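Skerkley Residents Board > House and Garden > Carpet in a rented workshop/office, keep or rip up?

priya_v
Posted Tuesday, 7.40 am

Morning all. Quick one before work. We're taking on the ground floor unit at Awasthi Yard from June and the landlord says we can do what we like with the floor as long as it's "left in good order" whatever that means. At the moment it's dark grey carpet right through, office type, glued down I think. Concrete underneath. It'll be half desks, half packing benches.

Do I keep it, or rip it up and paint the concrete? Had one quote for taking it up and putting vinyl down and nearly fell over.

Tobi_Akinola
Posted Tuesday, 8.05 am

Keep it. Dark carpet hides everything and it's quiet. We had bare concrete at the old place and you couldn't hear yourself on the phone. Every dropped spanner, every chair leg. Drove me up the wall.

What was the quote?

priya_v
Posted Tuesday, 8.12 am

3000. For one room!! Didn't include moving anything either.

MacPherson_S
Posted Tuesday, 9.30 am

Going to disagree with Tobi. Carpet where you're packing boxes is a pain. Tape bits, staples, those little curls of cardboard, all of it goes into the pile and stays there. I spent 11 years in a stockroom with carpet and I swear it was holding up the building by the end.

Desks side, fine. Packing side, get it up. Glue residue is the nasty bit though. If it's old black stuff stop and get it tested before you scrape, some of the old adhesives had asbestos in them.

Tobi_Akinola
Posted Tuesday, 9.48 am

Depends on the carpet tho. Loop pile or the flat fleck stuff doesn't hold on to bits the same way. Ours is charcoal with a fine fleck and it gets hoovered Fridays and that's it. Benches stand on it no bother, nothing rocks.

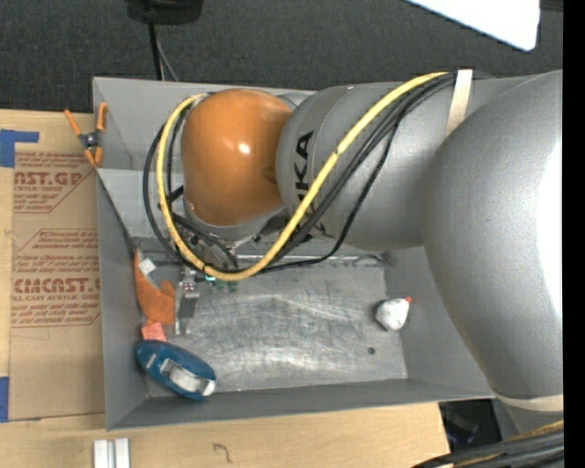
Only thing I'd say is put a mat down where people stand all day. Not for the carpet, for your feet. And check the doors clear the mat before you buy it, I had to take one back.

MacPherson_S
Posted Tuesday, 10.15 am

Hoovered Fridays! Lift a corner and tell me what's under there.

Tobi_Akinola
Posted Tuesday, 10.21 am

I'd rather not know thanks

t_savchuk
Posted Tuesday, 12.50 pm

Used to fit floors, so my two pence.

First find out if it is tiles or roll. Get down with a torch and look for joins, usually every 50 cm. Tiles are normally on tackifier, they peel up by hand and you can swap a bad one for one from under a cupboard. Roll that's been stuck down properly is a different job, you are cutting it in strips and pulling, and your back will know.

Second, damp. Ground floor, concrete, you don't know if there's a membrane. Carpet lets a bit of moisture through. Vinyl doesn't, and neither does cheap floor paint, it just bubbles. Tape a square of plastic sheet to the bare slab, leave it a couple of days, see if it's wet underneath. Do this before you spend anything.

Third, 3000 without moving furniture is too much unless room is very big. How big?

priya_v
Posted Tuesday, 1.10 pm

Not very! Can't remember the measurements, plan's at home. Will check for joins tonight. Didn't even think about damp, thank you.

DatTang
Posted Tuesday, 1.35 pm

We did ours two years ago. Painted concrete. Looked lovely up to 16 weeks, then the pallet truck started lifting it by the door and its been patchy since. If I did it again I'd seal it clear and live with it looking rough.

Also static. Carpet and a dry winter, I was getting zapped by the shelving every time. If you've got electronics on the benches ask about anti-static tiles, they do exist, they cost more.

MacPherson_S
Posted Tuesday, 1.52 pm

Good shout on the static. Forgot that one.

Get a second quote as well, Priya. Drodoron did my sister's salon and were fair. Kutance never rang me back, twice, make of that what you will.

t_savchuk
Posted Tuesday, 2.20 pm

Kutance are OK if you get the older fitter. Agree on clear sealer over paint, Đạt. Paint needs the slab ground first and most people skip it.

priya_v
Posted Tuesday, 8.55 pm

Back from having a look. TILES. Found the joins by the window, one corner was already lifting and it came up clean, no black stuff, just a bit tacky. Slab looks dry but I've taped down a bin bag as told.

So thinking – leave the desk half alone, lift the packing half, keep the good ones as spares?

t_savchuk
Posted Tuesday, 9.05 pm

Yes do that. You'll want a trim strip where the two halves meet or someone will trip. Ramp type, if you've trolleys. Store the spares flat and dry.

Tobi_Akinola
Posted Tuesday, 9.17 pm

Still say you'll miss it when it's noisy

MacPherson_S
Posted Tuesday, 9.20 pm

She can put them back down then Tobi, they're tiles.

priya_v
Posted Tuesday, 9.31 pm

Ha. Will report back on teh bin bag. Anyone got a decent long-handled scraper I could borrow?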